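Ticket 619 – Ticketshop Benefizkonzert Hotov
Status: offen / wartet auf Tekivton
Priorität: hoch
Angelegt: 2023-07-31

Problem: Käufer bekommen keine Bestätigungsmail, Karten sind aber bezahlt. Betrifft nur Familienkarten (25 Euro), Einzelkarten laufen durch.

09:10 Testkauf Familienkarte. Geld abgebucht, keine Mail. Spamordner leer.
09:25 Shop-Cache geleert, nochmal. Gleiches Ergebnis.
09:50 Im Log 14 Einträge "Vorlage nicht gefunden". Vorlage heißt im Shop noch "Perrin" – das war der alte Spielort. Umbenannt.
10:15 Testkauf ok, Mail kommt. PDF hängt aber nicht dran.
10:40 Tekivton angerufen, Warteschleife, aufgelegt. Ticket dort aufgemacht.
11:30 Spendenaufschlag auf null gesetzt, dann ist das PDF da. Mit Aufschlag nicht. Also liegts am Feld "Spende", vermutlich das Modul von Pliteleo.
11:45 Aufschlag vorerst abgeschaltet. Kasse weis Bescheid, Spendendose am Einlass bleibt sowieso.

Offen:
– ca. 100 Käufer ohne Karte, Mails nachschicken
– Aufschlag wieder rein, spätestens Anfang August
– Plakattext prüfen, da steht evtl auch noch Perrin 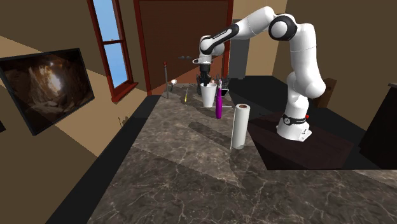

14:20 Rückmeldung Tekivton: Update für das Modul kommt, kein Termin genannt. Nachversand der Mails starte ich heute Abend, tagsüber ist der Server zu langsam. Ticket bleibt offen.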